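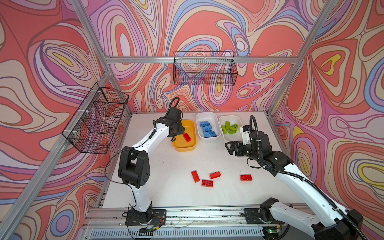 Slower is not the same as safer, came the verdict from the next bench, and had I considered that at this speed the arms would finish the reds about when the lease on the Markstead building runs out. I had not considered it. I am writing it down so that it counts as considered.

March, evening session. Deria build, both arms on power, bricks out.

Speed cap is at 20 percent on left and right. I would like to leave it there until the handover stops scaring me. The objection, once we got past the lease, was a fair one: at low speed the left wrist stutters on the way down to the tray, and a stutter over a brick is worse than a quick clean drop. Tried it at 100 percent with nothing in the jaws. The stutter goes away. So does my wish to stand near the table. Compromise to be negotiated tomorrow, when there is coffee.

Job for tonight was reds only, into the yellow tray. Blue and green stay in their own trays and are not to be touched by anyone with motors.

Left arm: fine on bricks lying square to it. On angled ones it closes on the corners, the brick squirts out, and the arm then carries nothing over to the tray with great care and lets go of it. The log calls this a success. The log says we are at 99 percent. The log only checks whether the jaws opened over the tray, which they do every time, brick or no brick. Whoever wrote that check should be ashamed, and I have looked at the file history and am.

Fix: read jaw width after closing. If it's all the way shut, there's no brick, go back and look again. Half an hour of typing plus an hour of finding out that the two grippers report width in opposite directions. Left says zero for closed, right says zero for open. Put a note in the config in capital letters.

Right arm: offset again. It comes in 3 mm high over the table, which is enough to pinch the studs and lose the brick on the lift. I shimmed the base last month and was very pleased with myself. Took the shim out. Still 3 mm high. Put the shim back in so as not to have wasted the month. I now suspect the table height in the model file, which still has the number from the old top we had before the move to Delić Street. Have not changed it yet. Changing it at night with both arms live is how the old top got its groove.

Cable on the right arm: the conduit loop over the wrist needs watching on the full turn. It clears, but I don't like how much it moves. More slack or less slack, opinions differ, and the opinion from the next bench was "different cable."

Order to Anetti for spare finger pads is still not in. They have sent a second confirmation of the first confirmation.

Still to do:
Measure the table top with an actual ruler.
Rerun the reds with the width check on, angled bricks first.
Delete the 99 from the status page before someone quotes it.
Label the e-stop keys. Left and right are swapped – found this out the useful way.

Wiring by the left base is as I found it. I'll tidy it when it works, and it has been known to stop working when tidied.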